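The Dishwasher Is Still Mine

Every couple of years I check in on whether I can stop doing housework. I did it when the round vacuums came out, and I did it again when my brother-in-law bought a window-cleaning gadget that spent its first afternoon clinging to the patio door like a frightened frog. The answer has always been no. This fall it's still no, but it is a more interesting no than it used to be.

What set me off this time was an open evening at Liltedent, a small outfit on the Tendthorpe road that is trying to teach an arm to clear up after people. Tickets were free and there was soup. I went on a Thursday, straight from work, with a sink full of breakfast things waiting at home, so I'd call myself a motivated observer.

They have two arms, Thampi and Barano. I asked which was the better one and got the kind of answer you get from parents. Thampi does laundry, or is going to. Barano does tables. I watched Barano, because I have never in my life been defeated by a towel but I'm beaten by the kitchen table every day of the week.

In the first 3 minutes Barano picked up one cup. I'd like to be snide about that, but my teenager's record is worse.

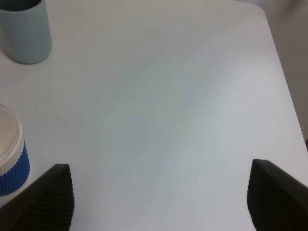 My own test for a household machine is whether it can handle the stuff people leave out, as opposed to the stuff that belongs in a catalog. A wine glass on a clean counter is a party trick. My table at seven in the morning has a mug, a takeout cup, half a bagel and somebody's retainer. By that standard a pale blue cup and a paper one with a ribbed blue sleeve is a fair start, and harder than it sounds. You can grab the first one about as hard as you like. Squeeze a paper cup the same way and you've made a fountain. Those black fingers have little ridges on the inside for grip, and grip, as anyone who has fought with a jar lid knows, is only half of it. The other half is knowing when to quit. I've been picking up paper cups for decades and I still pop the lid off one now and then, usually in the car.

Then there's the question of what "clear the table" means. To me it means cups in the dishwasher, paper in the trash, and don't throw out the coffee I'm still drinking. That last part took my husband 8 years to learn. The Liltedent people said deciding what's garbage is a whole separate job from picking it up, and they looked tired when they said it.

I asked what one of these would cost to have at home and they laughed, politely. Then I asked how many times it had practiced with cups and they said 300 that week. I was impressed until I worked out that our house probably gets through that many by Christmas, and all I have to show for it is a sore back.

So, where are we? If your chore is the same thing in the same place all day, I'd guess a machine can have it soon, and in plenty of factories it already does. If your chore is following a family from room to room, keep your rubber gloves. I'd put up with slow, for what it's worth. It could start on the table at midnight and take until breakfast and I wouldn't say a word, as long as it didn't beep.

I got home at 8, full of soup, and the breakfast things were where I'd left them. Somebody had added a pan.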